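From: Lâm Thân
To: barnlow-commuters list
Date: 4/10/19
Subject: Re: [barnlow] Anyone get refunded for the ferry mess?

Quick one before my shift, sorry for typos.

> Does anybody know what the deal is with refunds for the Trolbridge
> sailings? I was on the early boat that never left, then they told us
> to take the bus, then the bus was full. I paid for a cab in the end.
> The web form wants a "disruption code" and I don't have one. Desk at
> the terminal said try the app. App says try the desk.
>
> Also are they running normal again or still the short timetable?
> I have to get my mother to the eye clinic and can't risk it.
>
> -- R.

Yes, got mine. Took a while. Will go through it in order, tell me if anything has changed on your end.

**What went wrong (as far as I know)**

Ticketing system at the Brukel side fell over just before the first sailing. Gates wouldn't read passes, and without the gate numbers they can't certify how many people are on board, so the boat sat there. By the time they switched to paper lists the tide was wrong for the slipway at Trolbridge. Everything after that was knock-on. The crewman I talked to said 1,572 passengers over the day, either canceled or moved to buses. No idea where he got that but he seemed pretty sure.

Buses were a joke. 2 of them for the whole first sailing, and one was already half full from Barnlow.

**Refund steps**

1. Don't use the app. The app only handles season passes. If you have a single or a ten-trip card it just loops you back to the start.

2. Go to the web form, pick "service not operated" and NOT "delay". If you pick delay it asks for an arrival time and you can't get past that page. Disruption code for the day is 237. It was on a sheet taped to the inside of the ticket window, I only saw it because I was standing there for so long.

3. Attach your ticket. Photo is fine. They bounced my first one as "unreadable" so lay it flat on something pale, a kitchen table or whatever, and turn off the flash. Crop out the rest of your stuff. Get the serial number along the bottom edge, that's the bit they check.
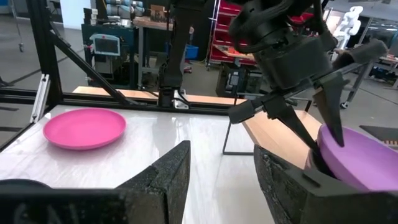
4. Cab fare. Separate claim!! Same form, second time, choose "onward travel". You need a receipt with the time on it. Card slip by itself wasn't enough for me, had to call Ó Dubhghaill cabs and get them to email a proper one. They were nice about it -- must have had a lot of calls.

5. Wait. Website says 8 working days. Mine was longer than that, nearly double, and the cab money came seperately from the ticket money. Two payments with different reference numbers, so don't panic if the first one looks short.

6. If they say no, reply to the refusal email. Do not start a new claim. A new claim goes to the back of the line and the old one gets marked closed. Happened to my neighbor in February with the fog cancellations and she never did get it sorted out.

**Bus seats / being turned away**

You said the bus was full. Put that in the free text box. Use the words "replacement transport was not available to me". When I wrote "bus was packed" they came back asking if I had *chosen* not to board. Annoying but there it is.

**Timetable**

Still short as of this morning. First boat and the two evening ones are running, the mid-morning is not, and the lunchtime one goes "subject to crew", so I wouldn't plan anything around it. Notice on the Barnlow side says normal service from next week but the one at Brukel has no date on it at all. I'd beleive the Brukel one, that's where the office is.

For the eye clinic, take the first boat and have her wait in the cafe by the clinic, or drive round by the bridge if you can stand it. Add at least an hour for the bridge, they have one lane shut by the grain store. If your mother uses the ramp, call ahead. The ramp boat isn't always the one on the early run and the website does not tell you which is which. Phone line opens at seven, choose the option for groups, you get a person much faster.

**Gates**

The gates read passes again but slow. Hold it still on the pad til it beeps, people keep tapping and walking into the barrier. Paper tickets go to the left side. If your ten-trip card lost a trip that day (mine did, the gate took one and then never opened) that is NOT covered by the refund form. Window only, bring the card. They added mine back on the spot, took a minute.

Anyone else who was on the second sailing -- did you get the same code or a different one? Somebody at the stop told me the afternoon had its own number but I haven't seen it written down. Post it here if you have it and I'll add it to the list FAQ tonight.

Have to run, bus is here.

Lâm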